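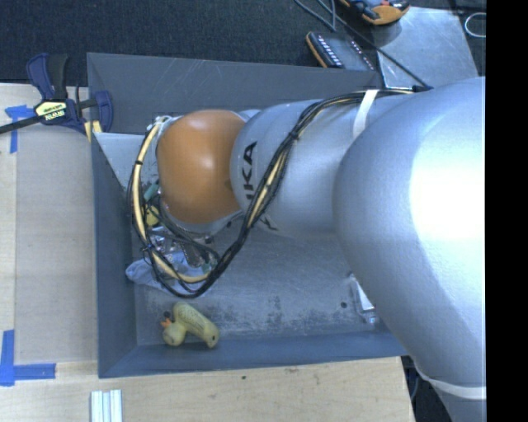 Water Loss in the Pindberg Distribution Network
Project report, second-year environmental engineering

1. Background

Pindberg gets its drinking water from two wells north of the town and stores it in the Dahlgren reservoir. The network serves 2745 households. Most of the mains were laid in cast iron, and the newer streets on the east side have plastic pipe. The town's water utility asked our course for a student group to look at night flow and suggest where leak detection should start.

2. Method

We split the network into 6 zones using the existing valves. For each zone we read the inlet meter every 15 minutes between 2 and 4 a.m. through most of May. Use by households is low at that hour, so a steady flow is mostly leakage. We subtracted an allowance for normal night use and for the Jumener bakery, which starts work at 3 a.m. and has its own meter.

The readings were entered in a spreadsheet and checked by a second group member. We threw out two nights when the fire department was flushing hydrants.

3. Results

Four zones had low night flow that fit their size. Zone 5 was slightly high. Zone 2, the old streets below the reservoir, lost 193 cubic meters per day, more than the other zones put together. It has only 870 meters of main, all cast iron, with many old service connections.

Pressure in zone 2 was also the highest we measured. The pressure valve on Drerkine Street was set well above the value on the utility's drawings.

4. Discussion

Our allowance for night use came from a textbook and may not match Pindberg. A running toilet inside a house also looks the same as a leak in our data. Neither would explain the zone 2 figure.

We suggest resetting the Drerkine Street valve first and repeating the readings for two weeks. After that, the utility should do a listening survey along the zone 2 main, starting at the uphill end. The zone 5 inlet meter should be tested before any digging is planned there.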